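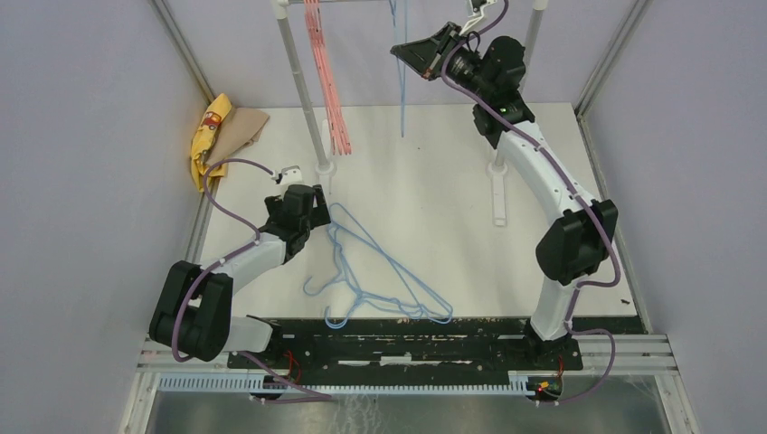 Umcombe Manipulation Data Program
Progress report to the Yazdani Fund
Prepared by Siobhán Keogh, program manager
23 July 2024

1. Purpose of this report

This report covers work carried out under the Yazdani Fund grant since the previous report in March. It addresses the collection of demonstrations for the household handling tasks, the condition of the equipment, and the work planned for the next period. Spending is reported separately by the finance office.

2. Demonstrations collected

The program now holds 2779 accepted demonstrations across all tasks. A demonstration is accepted when the operator has completed the task as written, all camera streams are present, and a second person has reviewed the recording. Review is led by Farzana Patwary.

The hanger task was added during this period. The operator guides two arms to pick up wire hangers from a pile on the work surface and place them on the bar of a small clothes rack. Pink and light blue hangers are used. The task was proposed in the original application as a test of thin, tangled objects, and it has proved slower to record than the cloth folding task. Operators report that most of the time is spent separating one hanger from its neighbors. Of the accepted demonstrations, 400 belong to this task.

Failed attempts are kept in a separate set and labeled by cause. Plitammont, our partner for model training, has asked that recoveries also be labeled, such as when a hanger is dropped and picked up again in the same recording. This was not part of the agreed labeling plan. Kamrul Mollah has drafted a revised guide, and labeling under the new guide has begun.

3. Wrist camera views

Each demonstration includes views from cameras mounted near the grippers as well as a fixed view of the cell. The close views are of particular value in the hanger task, where the wire is thin and often hard to make out from a distance. 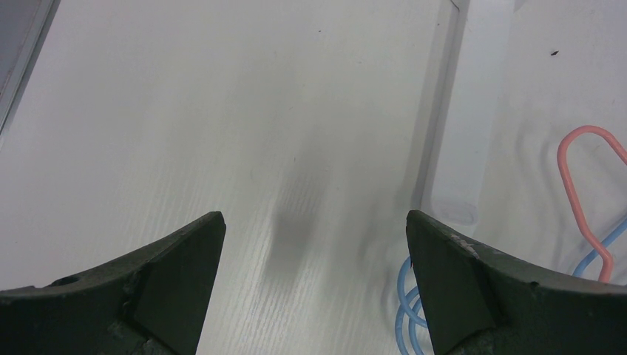 Figure 2. Close view from a gripper camera, with the white work surface between the two fingers.

Early training runs at Plitammont used the fixed view only. Runs with all views are under way, and results will be included in the next report.

4. Equipment

The cell was out of service for 2 working days in this period while a wrist motor was replaced. Hywel Mostyn has since introduced a short check of cables and gripper fingers at the start of each shift. Finger coatings wear with use, and spare fingers have been ordered from Nukley. Delivery has not been confirmed.

5. Staffing

Mizanur Weerasinghe joined as an operator and has completed training on both the folding and hanger tasks. One operator position remains open.

6. Next period

The program will continue the hanger task with more varied starting piles and will apply the revised guide to recordings already accepted. We request the Fund's approval to move the unspent travel allowance to operator hours. A written request has been sent to the grants office under separate cover.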